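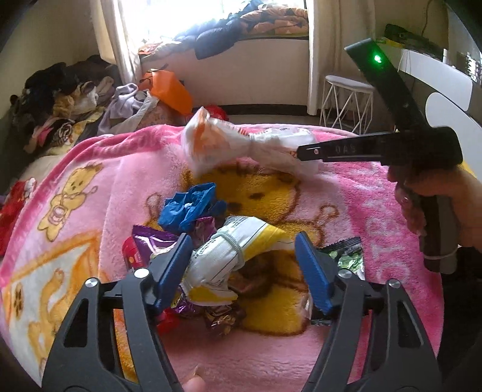 Keeping a shared cupboard: notes for the Darolville talk
Orest Bilyk

Notes as I spoke from them, tidied up a little. Slide numbers are left in for anyone who has the handout.

Slide 1. Opening

Good evening. Thank the library for the room. Say where the toilets are and that questions can come at any point.

My subject is how a house full of people buys, stores and finishes its food. I have lived in shared houses for most of my adult life, first as a student and then because I liked it. The present one is on Tkachuk Street. I also kept the stock book at a hostel kitchen for a time, and most of what I know about cupboards comes from that book.

Ask who in the room lives with people they aren't related to. Wait for hands.

Slide 2. What goes wrong

Start with the duplicate jar. Everyone has seen it. There are open jars of the same mustard at the back of the fridge, all with a spoonful gone. Each was bought by a person who looked, didn't see the others, and went to the shop.

Then the opposite case. The rice runs out at half past seven in the evening when the onions are already in the pan. Each person in the house thought it was in hand.

Both come from the same cause. Food at home is stored by whoever unpacks the bag, wherever there is a gap. After a few weeks the gaps decide what goes where.

Don't spend long on this. People enjoy telling their own stories here and the session can run away. Take one from the floor and move on.

Slide 3. Sorting by use

At the hostel we first sorted by type, the way a shop does. Tins with tins, packets with packets. It looked good for a week. A cook making soup then had to visit four shelves, and things were put back on whichever was nearest.

We changed to sorting by use. Breakfast together, whatever form it came in. Baking together. A shelf for meals you can make when you are tired. Oil, salt, stock and onions beside the cooker.

At home we do the same on a smaller scale. The breakfast shelf holds oats, tea, honey and the good marmalade. The marmalade used to live with the jams and pickles and was always being lost behind the gherkins.

Show the floor plan of the Tkachuk Street kitchen. Mention that the tall cupboard by the back door gets warm in the afternoon, so chocolate, oil and potatoes stay out of it.

Slide 4. Sweets and snacks

A short slide, but I get asked about it more than anything else.

Loose sweets and small packets don't behave like other food. They have no meal attached to them. They are bought on a whim, brought home in pockets, left over from parties, and eaten between other things. If you give them a place on a general shelf they spread into every corner of it.

What has worked for us is one tin with a lid. Everything small and wrapped goes in. When the lid won't close, we stop buying. I tip the tin out every so often, put the empty wrappers in the bin, and look at the dates on what is left. Boiled sweets keep for a very long time if they stay dry. Crisps and anything with nuts go stale much sooner, and an opened bag needs a clip.

Anything a person wants to keep for themselves goes in their own room. We had a long argument over this one September and it settled the matter.

Slide 5. The list

Hold up the paper list. It is a pad on a string by the fridge with a pencil tied to it. We tried Listska for a while, the shared list on everyone's phone. It did its job well enough, but one housemate wouldn't install it, and a list that leaves out one person in a house of five fails every time that person finishes the milk.

The rule on the pad is that you write a thing down when you open the last one. If you wait until it is empty, you are already late. For this to work there has to be a spare, so we keep 2 of anything we use every week. One open, one behind it.

Somebody usually asks about cost here. Buying the spare is a single expense. After the first month you are buying at the same rate as before.

Slide 6. Weights worth knowing

For a shared pot of rice serving four, I weigh out 300 grams dry. Write this on the board. People cook far too much rice because they pour from the bag, and cold rice is one of the things you shouldn't leave sitting out and eat the next day. Cool it quickly, put it in the fridge, and use it soon.

Pasta varies more with appetite. Tell them to weigh it once, see what comes back on the plates, and write the figure inside the cupboard door.

Slide 7. The monthly look

Once a month one of us goes through the whole cupboard. It takes 20 minutes with the radio on. Take out everything with a date in the coming month and stand it on the worktop. Those things are then next week's dinners, or they go to the collection box at Grornier, the corner shop, provided they are still sealed and in date.

Explain the two kinds of date. "Use by" is about safety and I keep to it. "Best before" is about quality, and dry goods are often fine well past it. Smell and look before throwing away a bag of lentils.

Wipe the shelf while it is empty. Flour and sugar leak, and moths like flour. If you do find moths, go through every packet of grain in the cupboard, bin anything with webbing in it, and move the rest to jars with tight lids.

Slide 8. Money

Keep this brief unless asked. We each put the same amount into a kitty for shared basics, and everything else is private. Shared basics are listed on the inside of the door. Coffee has been on and off the list more than once. At the moment it is off — two of us drink it and the rest don't see why they should pay.

Receipts go on the spike. The person who did the last big shop doesn't do the next one.

Slide 9. Questions

Leave time for these. Ones that came up at the last talk:

Freezers. Label with the name of the dish as well as the date. Brown blocks all look alike.

Housemates who won't join in. Give them a shelf of their own and leave it alone.

Spices. Buy small. Whole cumin and coriander keep their smell longer than ground.

Mice. Jars and tins for everything at floor level, then find the hole.

Handouts are on the table by the door. The rice weight is on the back.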